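The Halfway House for Clothes

Every bedroom has a spot where clothing goes when it is neither clean nor dirty. In some homes it's a chair. In mine it was a chair until the chair reached capacity some winters ago, at which point operations expanded to the bed, a larger facility with better access to the door.

The rules of the halfway house are simple and have never been written down. A shirt worn for three hours to a lunch where nothing was spilled can't go back in the closet with the virtuous shirts. It also hasn't earned the hamper. So it lies on top of the duvet awaiting a hearing, next to a pair of pants with a similar record, and at eleven at night the whole docket is cleared by moving it onto the floor. In the morning it goes back on the bed, which for this purpose counts as tidying.

I started keeping a log in December, in a notebook bought for a more dignified purpose. The log ran 31 days. In that time I picked up, shook out, sniffed, reconsidered or relocated garments 215 times. I put them away, in the sense my mother would recognize, far less often than that, and I've decided not to do the arithmetic.

The retail world has noticed people like me. Skorberg, which makes furniture for people who think a bench can fix them, sells something called a valet rail. It's a bar on two legs. I own one. It held four things beautifully for a week and then became a structure that other things leaned against. Dusalport went the other way and offers a set of canvas bins with little slate tags, so you can write "Worn Once" in chalk and watch the chalk rub off on your sweater. The Perstead catalog, a publication I read in the bath the way other people read crime novels, devotes a full spread to what it calls the resting garment. The resting garment is always linen. It is always draped over the corner of something, by someone who has obviously left for the coast.

Clothes on a real bed don't drape. They land.

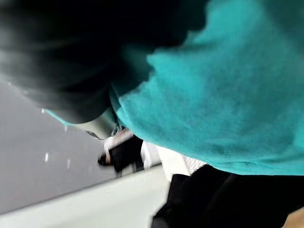
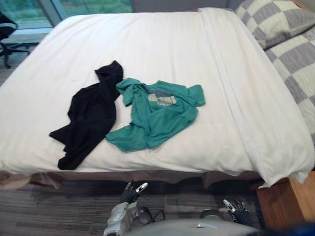
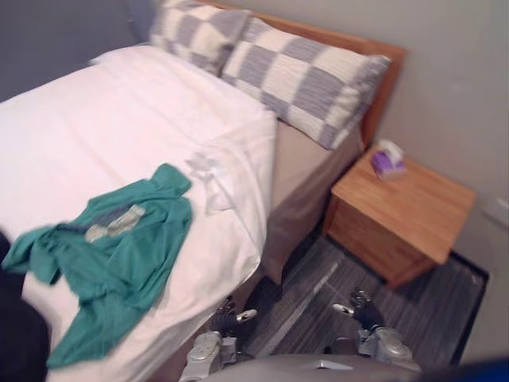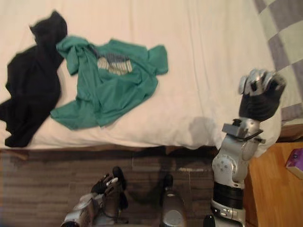

A bed, a dark thing, a blue-green thing: put a white cover under them and every crumple looks like evidence.

I have some theories about why the bed wins over every rail and bin. It's big, for a start. A hook asks you to find the collar. A hanger asks you to find the collar and then also the hanger. A mattress will accept a T-shirt thrown from the hall, sleeve first, inside out, and hold it exactly as it arrived. The other attraction is the deadline. A chair can carry the same cardigan until spring, but a bed has to be slept in, and so the pile on it feels temporary in a way that flatters you. You're going to deal with it tonight. You have to. You'll be tired and you'll deal with it by dropping it eighteen inches to the left, but for the whole of the afternoon you are a person with a plan.

Dark clothes make the worst tenants. A black shirt and black pants, balled up, are the same object until you've got one leg in a sleeve. I've left the house late over this. Bright colors at least identify themselves from the doorway, which may be the best argument I've heard for owning anything teal.

Then there's the matter of folding. Kakakhel, a two-room laundry down the hill from my apartment, ran an evening class last year and I went, partly out of curiosity and partly because the dryers were free until nine. We learned to lay a shirt face down, smooth it outward from the middle with flat hands, bring in the sides, tuck the sleeves back along the body and fold up from the hem in thirds. It takes a few seconds once you have it. The finished shirt is a small, smug rectangle that stands up by itself in a drawer. I was good at it. I went home and folded everything I own, including a scarf and two dish towels, and for one evening the bed was bare from pillow to foot.

What the class didn't cover was the shirt with three hours on it. I raised my hand and asked. There was a silence, and then everyone in the room started talking at once, and it emerged that the woman teaching us kept hers on the edge of the bathtub.

I've since sold the valet rail to a neighbor, who says she loves it and whose bedroom door is now kept shut. The chair is still in service. The hamper is on the far side of the room, beyond the bed, and the answer may be as dull as moving it nearer. I measured the walk with a tape: 1,387 millimeters past the point where I give up. I'm going to move it tonight, as soon as I've cleared a space on the duvet to put the tape measure down.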